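Folding on a soft surface: an interview with a linen and garment room supervisor

5/19/21

The garment room at Probert, a residential care home of 126 beds, handles residents' personal clothing separately from the flat linen. Sheets and towels go out to a contract laundry, Lerkitz, and come back pressed and stacked. Personal clothing is washed, dried, folded and labelled on site. The supervisor has run the room since it moved to its present location beside the loading bay, and before that worked for eleven years in a commercial plant. She agreed to discuss folding practice on the condition that the conversation stay on procedure.

We began with T-shirts, which make up the largest single category by piece count. The room processed 3,158 of them in the last reporting year.

"A T-shirt is a tube with two smaller tubes attached," she said. "The faults all come from that. If the side seams aren't lying one over the other before you start, the front and back panels shift against each other, and you've folded the shift in."

Her standard method has four steps. The garment is laid face down and smoothed from the centre outward. Each side is brought in to a line running down from the midpoint of the shoulder, with the sleeve turned back on itself. The hem is raised to just short of the collar. The piece is then folded once more to suit the shelf, which in this room is 40 centimetres deep.

She does not object to folding from the top down, a method common among staff who learned at home. "The result is the same size. What changes is where the bulk sits. With the collar folded under first, you have the ribbing and the shoulder seam inside, and the packet is thicker at one end. Stack ten like that and the pile leans. You can alternate them, but then you've added a decision to every piece."

Much of the conversation concerned the surface. The room has two laminate benches at hip height, but a good share of folding in the home takes place in residents' own rooms, on beds, when clothing is sorted with the resident present.

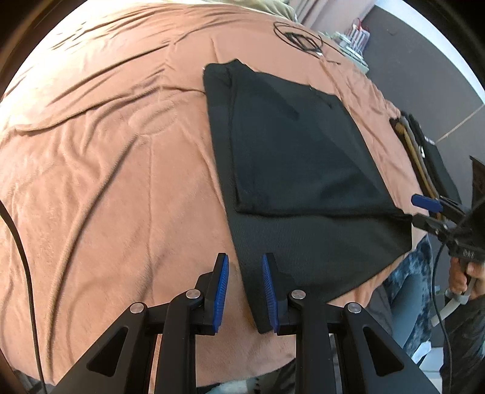 "Fleece grips," she said. "Jersey on a hard bench will slide when you pull it, so you can square a hem with one hand. On a fleece blanket the under layer stays put and the upper layer moves. You think it's square, then you lift it and it isn't."

The second difficulty is relief. Any crease in the blanket is transferred to the garment as a false line, and a person smoothing the fabric tends to follow it. Her instruction is to pull the blanket tight first, to the foot of the bed, and to lift the garment clear and lay it down again if it has gone on crooked. Dragging it into position stretches a knit on the bias. Ribbed knits show this most clearly, as the ribs stop running parallel to the side seam.

Colour also matters more than new staff expect. Black garments are the slowest to fold accurately, in her experience, as seams and small wrinkles are hard to see under the ceiling lights. A pale or warm-coloured cover underneath gives a clean outline, and the edge can be checked against it even when the detail inside cannot. The drawback is lint. A new fleece blanket will shed onto black cotton for its first several washes, and she keeps such blankets out of the sorting rotation until the shedding has dropped off.

The room trialled a plastic folding board, the Urano, in September. It was withdrawn after roughly 300 pieces. "It's a good board for one size. We have everything from extra small to 5XL in the same basket. Anything wider than the board had to be tucked in by hand first, and by then you could have folded it."

Labels are heat-applied inside the collar or waistband using Bridano tape. She prefers the label to be readable without opening the fold, which is another argument for leaving the collar uppermost. Where a resident wants clothing rolled or hung, the care plan is marked accordingly and the standard fold is not used.

Asked what she checks when she inspects a finished stack, she listed the front edges first. "I want the fold facing out, never the open side. After that I take one from the middle and shake it out. If the hem drops level, the rest will be fine. If one corner drops low, I go back to whoever folded it and we do a few together on the bench."

Pyjama tops and cardigans follow a different sequence, with the buttons done up at the top, the third and the last before the sides are brought in. Those sheets are kept in the second drawer under the label press.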